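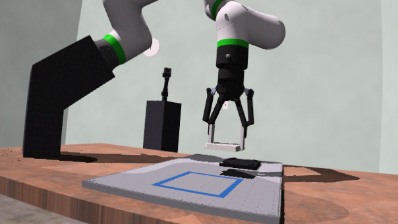 Wer mit einer Schülergruppe eine Greifaufgabe übt, verbringt erfahrungsgemäß die Hälfte des Nachmittags mit Dingen, die mit Programmieren wenig zu tun haben: mit Unterlagen, Klebestreifen, Lampen und der Frage, wer den Bleistift hat. Ich leite die Robotik-AG an der Trimthorpe-Schule inzwischen im dritten Jahr, und in dieser Zeit hat sich ein ganzer Schuhkarton voller Zettel mit kleinen Kniffen angesammelt, den ich hier endlich einmal leere (meine Familie wird es mir danken, der Karton stand bisher auf dem Küchenregal). Unsere Aufgabe für den Ormsby-Schülerwettbewerb klingt harmlos: ein flaches, helles Teil hochheben und in ein blau umrandetes Feld auf der Lochplatte setzen. Solange das Teil noch zwischen den beiden Fingern über der Platte schwebt und das blaue Viereck leer ist, sind alle im Raum guter Dinge. Spannend wird es auf dem letzten Stück nach unten, und davon handeln die meisten Tipps auf dieser Seite.

Drucken | Seite per E-Mail versenden

Tipps für den Arbeitsplatz

Die Lochplatte zuerst, dann alles andere. Wir üben am Bildschirm und am Werktisch, und für beides gilt, dass die Platte der Bezugspunkt ist und bleibt. Am Werktisch lege ich ein Stück rutschfeste Schubladenmatte darunter, die billige vom Meter, auf das Maß der Platte zugeschnitten und ringsum einen Finger breit kleiner, damit nichts hervorschaut und sich niemand mit dem Ärmel darin verfängt. Im Simulationsprojekt, das bei uns Clesa heißt, ist die Platte in einer eigenen Datei abgelegt, an die nur eine Person heran darf. Das klingt streng, aber seit wir das so machen, wandert sie nicht mehr heimlich von Woche zu Woche.

Klebeband glatt bekommen. Für den blauen Rahmen am Werktisch nehmen wir schmales Zierband aus dem Modellbau. Es dehnt sich gern, wenn man es beim Abrollen zieht, und kriecht dann über Nacht wieder zurück. Also locker ablegen, mit dem Lineal ausrichten und erst danach mit einem alten Teelöffelrücken andrücken. Die Ecken schneide ich mit überlappenden Enden und einem frischen Cutterblatt, beide Lagen auf einmal. Klebereste gehen mit ein paar Tropfen Speiseöl ab, anschließend mit Spülwasser nachwischen, sonst hält das nächste Band nicht.

Saubere Finger. Gemeint sind die am Greifer, obwohl die anderen auch nicht schaden könnten! Ein Brillenputztuch reicht. Kekse bleiben bei uns seit dem letzten Herbst auf der Fensterbank.

Licht von zwei Seiten. Eine einzelne starke Lampe wirft einen harten Schatten genau dorthin, wo man etwas erkennen möchte. Graciela Orellana, die mit mir zusammen die AG betreut und früher Schaufenster dekoriert hat, hängt dafür einfach Backpapier mit Wäscheklammern vor die Lampe (bitte nur bei LED, und mit Abstand). In der Simulation lassen wir den Schatten dagegen absichtlich stehen, denn im Wettkampfraum sucht man sich die Beleuchtung auch nicht aus.

Tipps fürs Absetzen

Langsam auf den letzten Millimetern. Unsere Gruppe hat sich angewöhnt, 10 Millimeter über der Platte eine kleine Pause einzubauen. In der Pause wird geschaut, ob das Teil gerade hängt, und erst dann geht es weiter. Ungeduldige Kinder dürfen in dieser Zeit die Stoppuhr halten.

Erst loslassen, dann wegfahren. Die Finger öffnen, kurz warten, senkrecht nach oben. Wer schon beim Öffnen losfährt, nimmt das Teil gern ein Stück mit, und hinterher will es wieder keiner gewesen sein.

Von oben nachsehen. Schräg von vorn sieht fast alles ordentlich aus. Die Ansicht von oben ist gnadenloser: Beim weißen Gitter mit seinen acht mal zwölf Fächern bleibt zwischen der oberen blauen Linie und dem Rand ein Streifen Platte mit einer Lochreihe frei, unten ragt das Gitter dafür über die Linie, und ein wenig schief liegt es obendrein. So etwas lasse ich die Kinder zuerst selbst beschreiben, ehe jemand an den Zahlen dreht. Meistens kommt ein sehr brauchbarer Satz heraus, etwa »zu weit unten und leicht gedreht«, und damit weiß man schon, welche Werte man sich vornimmt.
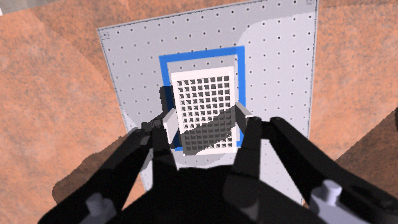
Tipps fürs Aufschreiben

Ein Heft, ein Stift, eine Schnur. Der Stift wird am Heft festgebunden, fertig. Wir tragen jeden Durchlauf ein, auch die peinlichen. Das Heft hat 500 Zeilen, ich habe sie mit dem Lineal vorgezogen, während im Fernsehen irgendetwas lief, und bei Zeile 452 haben wir ein zweites bestellt. In jede Zeile gehören Namenskürzel, Startwert und ein kurzes Wort zum Ergebnis. »Gut« zählt nicht als Wort zum Ergebnis.

Immer nur einen Wert ändern. Ich weiß, das steht überall, und trotzdem ändern alle zwei. Bei uns hilft eine Wäscheklammer: Wer sie am Kragen hat, darf etwas verstellen, und zwar genau eine Sache, danach wandert sie weiter.

Alte Stände aufheben. Die Gruppe nennt den gemeinsamen Ordner Plotby, warum, habe ich nie ganz verstanden. Dort liegt von jedem Nachmittag eine Kopie mit Datum im Dateinamen. Platz kostet das kaum, und im Mai, wenn es auf den Wettbewerb zugeht und plötzlich gar nichts mehr klappt, ist man über den Stand von vorletzter Woche heilfroh.

Zum Schluss aufräumen, solange noch alle da sind. Kleinteile kommen bei uns in leere Marmeladengläser, den Deckel mit Malerkrepp beschriftet, das lässt sich ohne Spuren wieder abziehen. Kabel wickle ich in losen Schlaufen auf und stecke sie in Papprollen. Wer noch einen guten Einfall gegen verknotete Netzteile hat, darf mir gern schreiben, der Schuhkarton ist ja jetzt wieder leer.

Drucken | Seite per E-Mail versenden

Kontakt | © Robotik-AG Trimthorpe | Stand: 7. Mai 2026 | Nach oben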